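Urumstead to put robot arm on machine loading at Hemilden works

5th October

Urumstead is to hand part of the machine loading at its Hemilden works to a robot arm, the company has confirmed. The 73 people who work on the site have been told that no jobs will go as a result.

The arm stands on a metal pedestal at the table, within reach of the machine it serves. Its movements are being worked out in simulation with the software firm Prirkero before the cell goes live on the shop floor. 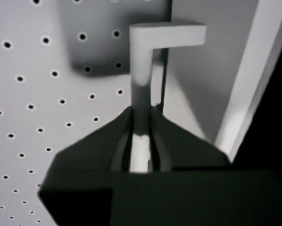 Loading has been done by hand at Hemilden on every shift. Operators open the machine, set the part, close up and wait, up to 300 times a day. Sore wrists and shoulders are the most common complaint in the works health log, and it is the job people most often ask to be moved off.

Under the new rota, operators on the Gebreyes line will spend their time on inspection, set-up and changeovers. Each will have 30 hours of paid training, and pay grades will not drop for anyone who changes duties. 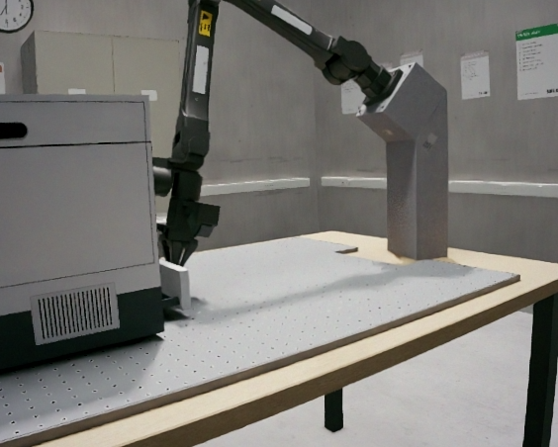 Lensa Tekleab
Operations Manager, Urumstead

"People wanted to know two things, whether they would keep their job and whether they would be stuck watching a robot all day. The answers are yes and no. We will still need someone at the cell who knows the machine – that person will be able to stop the arm at any time."

Staff have been asked to comment on the rota before it is fixed. Shift lead Ibsa Araya has already had the order of the breaks changed so that two lines do not stop together.

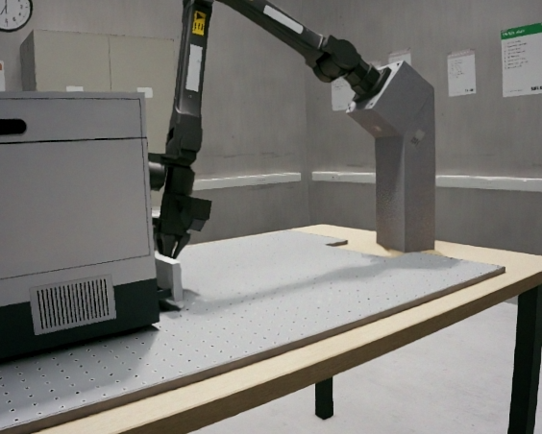 The first 100 hours of live running will be on day shift only, with an operator present throughout. Night shift will keep loading by hand until that period has been reviewed with staff.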